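Dresser une petite tasse sans anse sur sa soucoupe : ma méthode pas à pas

J'adore les petites tasses sans anse ! Elles s'empilent, elles tiennent dans la main, et elles changent complètement l'allure d'un goûter. Depuis que j'ai commencé ce blog, vous êtes 1 178 à me lire, et la question qui revient le plus souvent est toute bête : comment les poser joliment ? Voilà donc ma façon de faire, celle que j'utilise à la maison et pour les tables du salon de thé Horkedeo.

Étape 1 : choisir les deux teintes

Prenez une soucoupe claire et une tasse de couleur franche mais douce. Le bleu pervenche sur du beige, je ne m'en lasse pas. Regardez surtout l'intérieur de la tasse, souvent plus soutenu que l'extérieur : c'est lui que vos invités verront en s'asseyant. Côté forme, une tasse évasée vers le haut laisse mieux respirer le bord de la soucoupe.

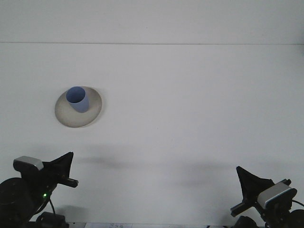
Étape 2 : placer la soucoupe d'abord

Toujours la soucoupe avant la tasse ! Posez-la à plat, seule, puis reculez de deux pas et regardez-la depuis votre chaise. Si elle vous semble perdue, rapprochez-la du bord de table, cinq centimètres suffisent souvent à tout changer. Gardez de l'espace libre autour, il servira pour la cuillère et la serviette.

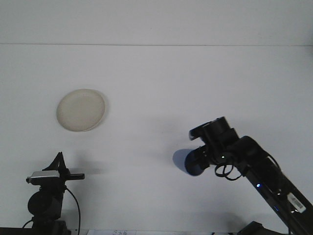 Étape 3 : vérifier la tasse

Passez un doigt sur le bord pour repérer les éclats, puis jetez un œil au fond. Un coup de torchon sec (en lin si vous en avez, ça ne peluche presque pas) et on passe à la suite.

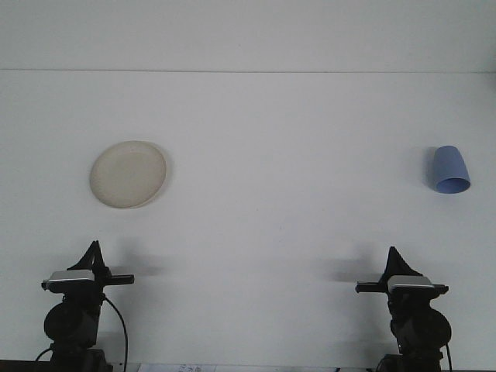
Une tasse sans anse se saisit par le corps, à mi-hauteur, entre le pouce et deux doigts. Entraînez-vous à vide, le geste vient très vite ! Si elle est couchée, avec l'ouverture vers vous et le fond vers le haut comme la bleue à droite, tournez d'abord le poignet, redressez-la sur la table et reprenez-la ensuite. On évite ainsi de la poser de travers sur le rebord de la soucoupe.

Étape 4 : amener la tasse

Gardez la tasse bien droite, descendez-la lentement et lâchez-la quand toute la base touche. Un léger décalage par rapport au centre ne me gêne pas du tout, je trouve même ça plus vivant, et il reste de la place pour un biscuit.

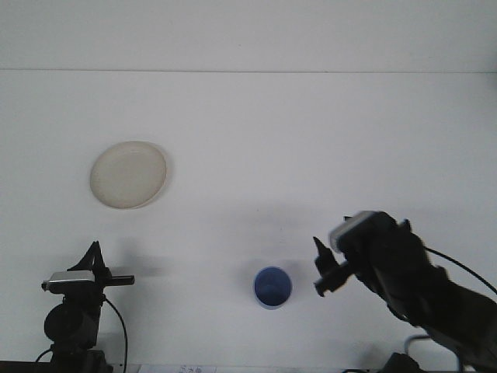 Pour une grande tablée, je prépare toutes les soucoupes avant de toucher à la première tasse. En décembre, j'en ai dressé 32 de cette façon et je me suis régalée ! Les tasses attendent plus près de moi, un peu comme la petite bleue au premier plan, avec l'assiette claire plus loin sur la table. Il n'y a plus qu'à avancer le bras, sans croiser les mains ni frôler ce qui est déjà en place.

Bon goûter, et dites-moi en commentaire quelles couleurs vous avez mariées !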